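Gripper faults out partway through a pick, error 2457
Posted in Robotics and Automation Help

HamiaShopFloor
Our arm stops mid-pick with error 2457 and the fingers stay where they are. It started in June after we swapped the finger pads. Resetting clears it, then it comes back within 60 cycles. Grip force is set to 3. Is this mechanical or a setting?

udstead_tech
Had that code once. Rebooted the controller and it went away. Try that.

Brayden Petrenko
A reboot only clears the log. On our cell at Drulwood, 2457 was the position check - the fingers didn't reach the taught width in time. New pads are often thicker, so the old closed position is wrong. Lock out power, move the fingers by hand and feel for drag. Then reteach open and closed, and drop the force to 2 while you test. If it still trips, check the wrist cable for a worn spot.

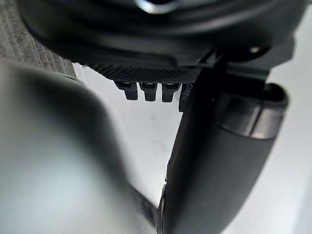
Can I raise the timeout so it stops tripping?
Leave it alone until you find the cause. A longer timeout lets the motor push against a jam, and the arm may move off with a part it isn't holding properly.

HamiaShopFloor
Closed position was off. Retaught it, running at 2 for now.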